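Learning to cook for one again

I moved into the flat in Urkside in October with two suitcases, a box of books and absolutely no idea how to feed myself. I'd spent years in a shared house with Nneka and Ibrahim, where somebody was always making a massive pot of something, and my only job was the washing up (which I did badly, according to Nneka, who used to rinse the glasses again when she thought I'd gone upstairs).

So the first week was toast. The second week was toast and a bag of salad. By the third I was spending silly money at the noodle place by the station, and when I finally sat down with my bank app one night I felt a bit ill, so I decided something had to change.

I rang my aunt Funmilayo, because she has lived on her own for 40 years and eats better than anyone I know. I was hoping for recipes. What I got was a telling off about my shopping. She wanted to know why I had bought a whole cabbage. She wanted to know what I thought I was going to do with a kilo of carrots. I said soup, and she laughed so much she had to put the phone down for a bit!

Shopping small

Her big rule is to shop for 2 days and then stop. I hated this at first. I like a full fridge, it makes me feel like a grown-up, but I was throwing out slimy coriander every single week and pretending it didn't count. Now I go to the market at Allgate on my way home and buy one pepper, one onion, a few eggs. The man on the veg stall used to give me a look when I asked for a single leek. Now he just hands it over.

The freezer is the other half of it. Bread goes straight in, sliced. Ginger goes in whole and you grate it from frozen, which I'd never have believed. Leftover rice goes in too, in flat bags, once it's cooled down. I label everything because I once defrosted what I was sure was tomato sauce and it was stewed plums, and I'd already boiled the pasta.

As for equipment, I own very little and I'm keeping it that way. One decent knife, a chopping board, a saucepan with a lid and a frying pan. The frying pan does most of the work, if I'm being fair to it. Eggs, obviously, but also toasties, dumplings, a chicken thigh, yesterday's potatoes with far too much paprika.

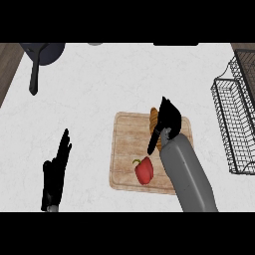 What I eat now

Mostly the same five or six things, and I'm fine with that. Fried rice with whatever's in the drawer. Lentils with an egg on top. Beans, peppers and onions cooked down until they're nearly jam, then scooped up with bread. Adebayo from work gave me his way of doing mackerel with lime and chilli and I've had it so often I should probably give it a rest.

I've also started having people over, one at a time, since I've only got the two chairs. Ibrahim came last month and I made him the beans. He had seconds and then asked if there was any meat, so make of that what you will.

The bit I still struggle with is getting in late. If I'm not through the door by 8pm I can feel the noodle place calling me, and some nights I go. I've stopped feeling guilty about it. I have the spicy one with extra greens and I read my book.

Next on my list is bread. Funmilayo says not to bother, the bakery is cheaper once you've paid for the oven, but I've bought the flour now. A small bag, before she asks.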